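The Sodthorpe Comparison

Liis Lūse had the bench until six. The two grippers had arrived from Grasisholm in one box, both dark green, both with the same block fingers. The paperwork called one of them the Hekport and the other the Chung. The difference was in the linkage and the firmware, and the order for 424 units would go to one or the other.

She had written the protocol in March. Drawer open, clips in, clips out, drawer closed. Three binder clips, three colors, 20 runs per tool. A run counted if no clip was dropped and the cabinet did not move.

The Hekport had a heavy trigger. She logged the force at closing, then the force at the first slip, and did not look at the earlier numbers before writing down the new ones. The steel handles were the hard part. A finger pad that closed well on the folded body of a clip could skate off the wire with no warning in the signal.
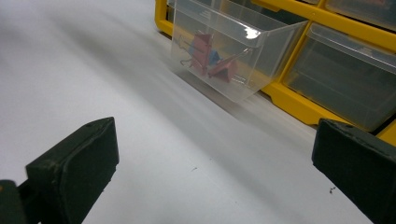
Why test a gripper on binder clips when the customer packs something else?
Because a clip offers a wide body and a thin wire in one cheap part, and a tool that handles both tends to cope with most small goods.

That was the reason in the report. The other reason was that Sodthorpe had always used clips, and results going back eight years could be laid beside hers.

By run 8 she could tell the tools apart with her eyes shut. The Hekport closed in one motion and stopped. The Chung closed, hesitated, and closed again, as if checking its own answer. The delay was 20 milliseconds on the data sheet. In the hand it felt longer.

She noted this under Remarks and then crossed it out. Remarks were for faults.

At run 11 the Chung held the red clip by one handle at an angle the model said it could not hold. She kept it there for the full count. The trace was flat. She checked the zero offset, found it good, and repeated the run with the same result. She left the Remarks line empty and saved the trace under its serial number, 2345.

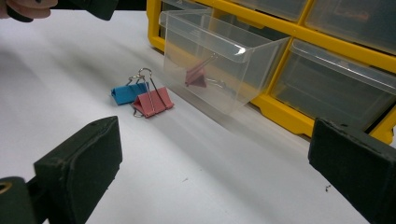
Results

The Hekport was faster on every run. The Chung dropped nothing.

Liis read the two sentences over several times. The form had one box for a recommendation, and the box took one name. Purchasing would look at cycle time first. They always had.

She entered the date, 24 October 2024, and typed Chung. Then she opened the log once more and played back run 11 - closing, pause, closing again. On the plot the pause was a short shelf between two slopes. She measured it with the cursor. It came to 20 milliseconds, as stated.

She saved the file and set both grippers back in their foam.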